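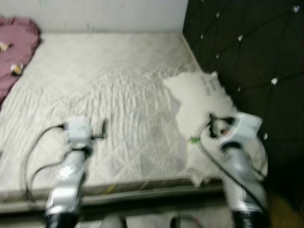 Let the robot practice on a real bed

I have been reading the Vukari results for most of April, and I want to argue for the least glamorous part of them. The project trained a two-armed robot to tidy and make beds, and most people I talk to skip straight to the success rate. I keep going back to the practice data. The team at Sterness collected 1,719 demonstrations in furnished bedrooms, on mattresses that wrinkle and against headboards that get in the way, and I think that choice did more for the outcome than anything in the model.

A bare mattress looks like the easy part of the job. Try it from the robot's side! The surface is pale and nearly uniform, the stitching repeats, and a crease looks a lot like the edge of a sheet until you touch it. Put a pillow at one end and a bunched blanket at the other, and you have soft things on a soft thing, none of which hold their shape from one try to the next. Anyone who has fought a fitted sheet knows the feeling.

The older habit in our field was to clean all that up first. You bolted a flat table to the floor, laid out one square of cloth, and fixed the lights. I did this myself for 3 years at Miltalthorpe and I don't regret it, we learned a great deal about grasping. But our policies fell over the first time we gave them a quilt, and we spent months patching them for things a real bedroom would have shown us in an afternoon.

What I love in the Vukari write-up is the section on wrist views. Each gripper has its own small camera, and the authors ran the whole evaluation with and without those two streams. 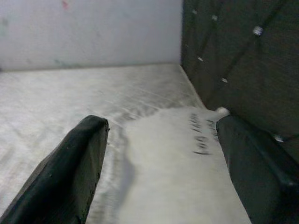
Without them, the robot still reached the right part of the bed, and then it pinched air or grabbed too much. With them, failed grasps dropped by nearly half. The gain was largest for thin, flat things, where a finger has to come down right beside an edge and a head camera can't see the gap. I had expected some help there, but half is a lot, and it held up on beds the robot had never practiced on.

There are fair complaints. Home data is slow and messy to collect, and two bedrooms are never lit the same way, so comparing labs gets harder. Owen, the shared cloth benchmark, exists for exactly that reason and I would hate to see it dropped. I would keep it for checking a method quickly and stop treating its score as the finish line.

My own group is changing its plans over this. We had money set aside for a bigger test table. It's going toward bedding, a couple of used bed frames, and a lot more hours of people patiently guiding arms around pillows, and I can't wait to get started.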